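**Gripper comparison, second progress note**
To: Anahera Kerslake, Wisow Fund
From: Ho-yin Shih
Period: through the end of December

Anahera, you asked for something shorter than the last one and with fewer adjectives. I have managed the first.

**Where the money went**

We have now logged 518 handheld grasps against the target in the proposal, of which 184 were with the new ridged finger pads and the rest with the old flat ones. The pads were the cheapest line in the budget and have caused the most discussion. The wrist mount was the most expensive and has caused none, being still in a box at Saltutell awaiting a customs form that Noel has now filled in 3 times.

**What we are comparing**

The question is still the one in the proposal: which finger pad and which jaw opening should go on the arm when the arm arrives. We do the trials by hand, with two grippers on the go, in a kitchen with ordinary household things. Bongani argued for this from the start. The bench at Rashidi is flat, gray and evenly lit, and everything works on it, including pads we later threw away.

The object list has two halves. The stiff half is bottles and boxes. The soft half is sponge, foam fruit nets and folded cloth, and accounts for most of the swearing.

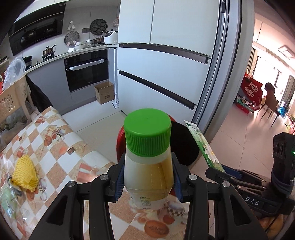 Blue pads in both; a bottle for one, a green sponge for the other.

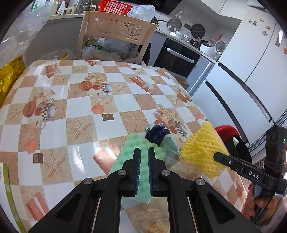 On the stiff half I have little to report, and I'd ask you to take that as good news. Both pads hold a bottle. The ridged one forgives a crooked approach a bit more, and Hideaki, who has the steadiest hands of the four of us, couldn't tell them apart blindfolded. (He offered. We didn't make him.)

The soft half is less polite. With the flat pads, foam squeezes out sideways once you close past a certain point, and the person holding the gripper closes further to compensate, which makes it worse. The ridged pads grip sooner, so people stop sooner. Fruit nets are their own problem: the mesh catches on the ridges and comes along when you open the jaws. We have tried letting go faster. We have tried letting go slower. Noel has tried shaking it, and those trials are marked in the log.

**What slipped**

The Omo controller was supposed to be running by now. It powers up and reports its own temperature with great confidence, but it drops the second gripper whenever both are plugged in. Bongani thinks it's the cable. I think it's the firmware. We have ordered a cable, that being the option you can order.

We also lost 50 recordings to a full memory card. They are not in the total above. There is now a note taped to the lid of the laptop.

**Next period**

- Repeat the fruit net trials with shallower ridges (Hideaki is cutting these now)
- Settle the cable question
- Get the wrist mount out of customs, or at least a photograph of it
- Send you the full log with the shaken trials split out

I'm not asking for more money. I would like to move the unspent travel line into pads and cables — the travel was for collecting the wrist mount in person, and we'd sooner wait. If you're happy with that, a one-line reply is enough for our accounts people.

Ho-yin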